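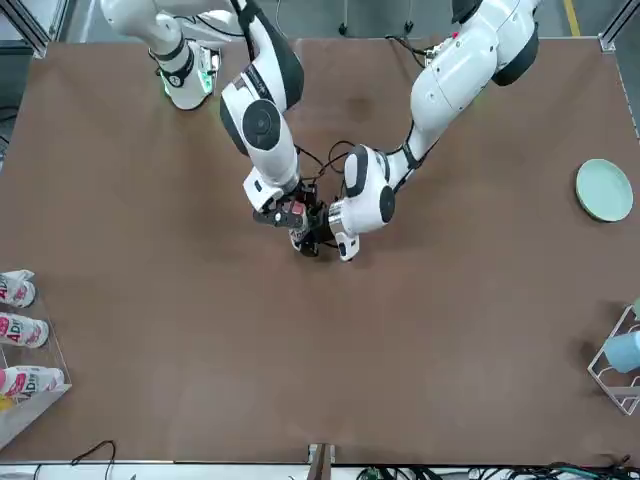

Shared Kitchen and Pantry Checklist, Traltent Building, Second Floor

Inspection done in July, started 8:30 in the morning, finished before lunch. Same form as last year, with my comments under each point. Marks used: OK, FIX (must be repaired), WATCH (look again at the next inspection), N/A.

Please read the comments also when the mark is OK. Sometimes I wrote there something small which does not deserve a FIX but which I would like the tenants to know.

1. Entrance and walking ways

1.1 Door opens fully and closes by itself -- OK
The door closer was adjusted in spring and it still works well. It closes without slamming.

1.2 Floor free of loose tiles and edges -- FIX
One tile near the dishwasher moves when you step on it. The grout is gone on two sides. I put yellow tape on it for now. The tape is not a repair, so please do not mop over it until it is invisible.

1.3 Walking way at least 90 cm wide -- FIX
Measured between the end of the counter and the drinks shelf. Without the crates it is wide enough. With the crates of empty bottles it is not. The crates were also there last year, on the same side. They should go to the storage room downstairs on the day they are full.

1.4 Exit sign lit -- OK

2. Electrical

2.1 Outlets near the sink have ground fault protection -- OK
All four were tested with the button and with the plug-in tester. All four tripped and reset.

2.2 No damaged cords -- FIX
The cord of the older electric kettle has a crack in the outer cover, close to the base. I took the kettle out of use and put a label on it. If somebody has taken off the label, the kettle is still damaged.

2.3 No power strip connected to another power strip -- OK
Last year this was a FIX, and I thank whoever changed it.

2.4 Microwave: door seal, hinge, turning plate -- WATCH
The seal is clean and the door closes well. The plate has a chip on the rim the size of a grain of rice. It can still be used, but if the chip becomes a crack please order a new plate and do not glue it.

2.5 Water heater under the sink, temperature setting -- WATCH
The dial has lost its numbers, so I cannot say what the setting is. I measured at the tap after letting it run. The meter showed more than I would like for a tap where people wash their hands. I turned the dial down a little. Zanodton service the heater and they should set it correctly at the next visit.

3. Refrigerators and freezer

3.1 Thermometer inside each refrigerator -- FIX
The large refrigerator has one. The small one had one last year and now it does not. I looked behind the drawers and found a spoon and a very old lime.

3.2 Temperature of refrigerators 40 F or lower -- OK for the large one, WATCH for the small one
The small one was a bit above when I opened it, but it was full to the top and the door had been open for breakfast. I measured again later with the door closed between, and then it was good.

3.3 Door seals clean and tight -- WATCH
I used the paper method (close the door on a strip of paper and pull). At the bottom corner of the small refrigerator the paper comes out too easily.

3.4 Food labeled with date -- FIX
I checked both refrigerators and the freezer. Many containers have a name but no date. A name tells me who to ask, but it does not tell me how old the soup is. There is a roll of labels on the inside of the left cupboard door, and a pen on a string.

3.5 Freezer without heavy ice -- FIX
Ice on the upper wall, thicker than a thumb. Please defrost before the end of the summer and put towels on the floor first.

4. Sink, dishes and cleaning products

4.1 Drain runs freely -- OK

4.2 Soap and paper towels at the hand sink -- OK
Soap full. Paper towels almost finished, but a new pack is on the shelf.

4.3 Sponges and brushes in good condition -- FIX
I threw away two sponges. The brush is fine.

4.4 Cleaning products stored apart from food -- FIX
The descaler was standing next to the sugar. The bottle is white and has the same shape as the coffee syrup bottle. I moved it to the lower cupboard with the lock. This is for me the most serious point on this list and I ask you to tell it to everybody at your next floor meeting.

4.5 Products in original bottles, with readable label -- OK

5. Fire safety

5.1 Extinguisher on its hook, pressure in the green -- OK
Unit number 181, tag signed by Dulside. The tag is valid until next spring.

5.2 Fire blanket can be reached without crossing the stove -- WATCH
It can be reached, but there is now a calendar hanging over half of the red box. I moved the calendar one nail to the left.

5.3 Filter over the stove free of grease -- FIX
When I touched the filter it was sticky. It can be washed in the dishwasher, alone, on the hot program. Last cleaning according to the sheet: 11 months ago. It should be every three.

5.4 Nothing stored on top of the stove -- OK

6. First aid

6.1 Box complete, nothing expired -- FIX
Burn gel is expired. Plasters are only in the small size. Tweezers are there. The refill set from Rweyemamu costs less than buying the parts one by one, and it includes the gel.

6.2 Emergency numbers on the wall -- OK
The paper is new but the font is small. A person with a bleeding hand and no glasses will not read it well. Please print it bigger.

7. Waste

7.1 Bins with lid, emptied daily -- OK
7.2 Broken glass container marked -- OK
7.3 No signs of mice or insects -- WATCH
No droppings. A few ants along the window frame, and an open bag of brown sugar on the shelf just below. I closed the bag with a clip.

What to do first

Points 4.4 and 2.2 are already made safe, but please confirm to me that they stay like this. For 1.2 call the building office this week. The rest marked FIX should be done in 30 days. For points marked WATCH you do not need to send me anything, I will look at them myself.

The budget for small repairs on this floor is 160 dollars until the end of the year. The thermometer, the first aid refill and the labels fit inside this without problem. The tile is paid by the building -- do not buy grout from the kitchen money.

A signed copy goes in the blue folder on top of the large refrigerator. The copy from last year is still in it, please leave it there.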